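Shared Kitchen: Frequently Asked Questions About Mugs and the Draining Tray

Ondach House provides a shared kitchen for the use of all tenants and their visitors. The answers given on this page apply to every floor and replace the guidance issued in October.

Who may use the mugs?

Any tenant or visitor may use a mug from the common stock. The mugs differ in shape and colour, and none is reserved for a particular person or firm. Personal mugs should be kept at the owner's desk.

Where should a mug be put after washing?

Washed mugs should be placed on the lavender tray on the marble worktop. The tray has a raised rim and should lie flat, clear of the edge of the worktop.
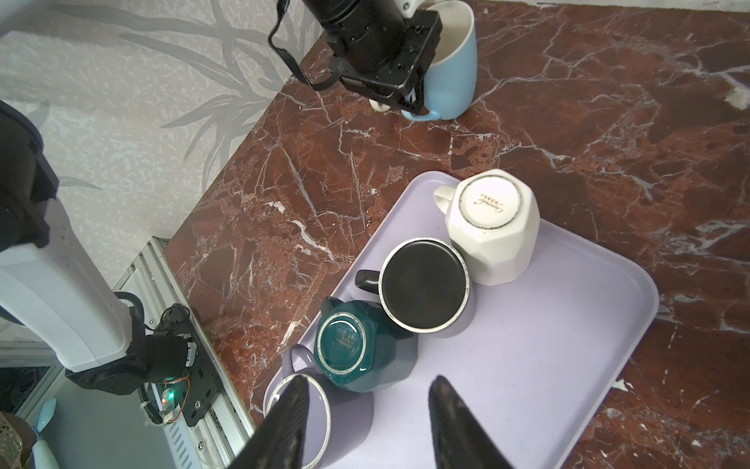
Should mugs be placed upside down?

Yes. A mug should be rinsed, shaken over the sink and set down on its rim. Tenants are asked to leave a small gap between one mug and the next.

How is the tray cleaned?

The tray is washed each evening after 6 pm with warm water and washing-up liquid. Scouring pads must not be used on it, or on the marble.
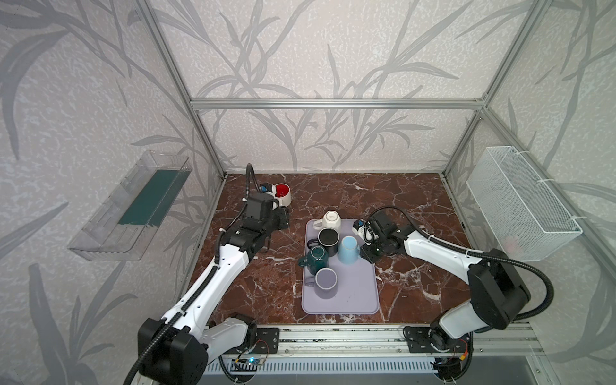
Breakages most often occur when a mug is knocked by someone reaching past it. Handles should therefore be turned inwards wherever possible. A mug lying on its side with the handle out over the rim, as the dark teal one is, should be stood up again by whoever notices it. Mugs should also be moved along to use the whole tray, including the front half, before any are left on the bare marble.

May bowls be left with the mugs?

Bowls may stand on the worktop behind the tray for a short time, but should be returned to the cupboard by the end of the day.

What should be done with a chipped mug?

Chipped mugs should be wrapped in newspaper and handed in at reception in Room 267. They must not be put back into use.

Whom should tenants contact?

Enquiries should be addressed to Kwesi Zakaria, Building Services, at reception between 1000 and 3 pm.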